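Pridholm worktop cover, 2 months in

3 December 2023

Quick one, I have a batch of orders to get out. A few people asked what I put on the new bench so here goes.

Short version: good surface, annoying edges, would buy again in the bigger size if they made one.

Background. I run a tiny shop out of the spare room, cards and bound notebooks mostly, and the bench gets everything. Glue, ink, food when I'm busy. The old cover was a roll of vinyl from Lill and it curled at the corners from day one. Tape didn't hold. Weights got in the way. Binned it in October and ordered the Pridholm, plus the Floller edge clips because the site kept pushing them at checkout. Skip the clips. Really. They stick up just enough to catch a sleeve and one snapped the first week.

Delivery was slow but fine, 15 days. Packed flat, corner guards on, no dings. Smell for a day or two after unwrapping, open a window. It's heavier than it looks so get someone to help if you have stairs.

The white shows everything. I like that, I can see glue before it gets on a cover sheet. My sister hates it. If you do anything with charcoal or pastel you will be wiping it all day long, get the gray.

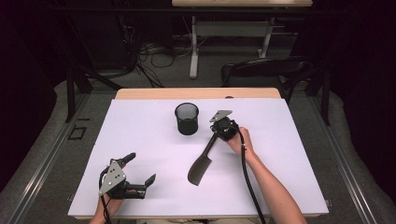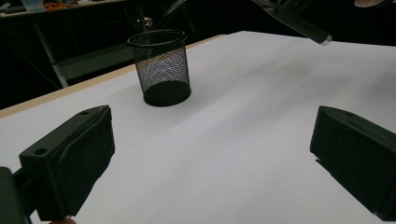
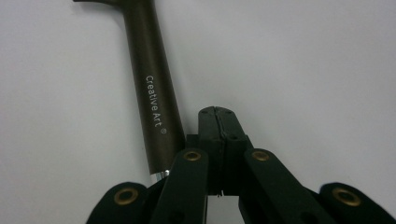 Cleaning is where it beat the vinyl. Damp cloth, drop of dish soap, done. Dried PVA peels off in one go if you leave it alone overnight. Permanent marker needs alcohol and leaves a very faint shadow, I've got one by the left corner that I've stopped noticing. Small stuff stays out on mine, and a plain black mesh cup is the right sort of thing to stand on it, light and no rough feet. The heavy stoneware mug I had before left gray rubs that took real scrubbing. Felt pads fixed it.

Cutting. The leaflet says not a cutting surface and they mean it. I slipped with a craft knife and the line is there for good. Paper snags on it if I'm folding right across that spot. So I keep the Jolleo mat for blades, same as before, and just slide it off when Im done. If you wanted one thing for both jobs this isn't it.

Heat I haven't tested on purpose. Put a warm iron down for a second, no mark, wouldn't push it. The bone folder glides nicely. Pens roll though, the surface is very slick, so you want a tray or something along the front.

Flatness is the big win for me. Stacked 104 cards on it to press and every one came out true. The vinyl had a ripple right in the middle and I lost the odd card to it every single batch. The underside grips ok on bare wood, less ok on paint. A strip of shelf liner underneath and it stopped creeping.

Edges then. Sharp. Not cut-your-hand sharp but you feel it on your wrists after an hour of folding. I went over the front one with fine sandpaper and its much better now. At this price they should of done that at the factory.

Customer service: wrote to them about the clip, got a reply in two days and a replacement clip. Which I also don't use. Nice of them anyway.

Would I tell you to get it? For paper work, yes. For painting, the gray one. For anything with a knife, get a mat too and budget for it. Will update if the marker shadow ever goes away.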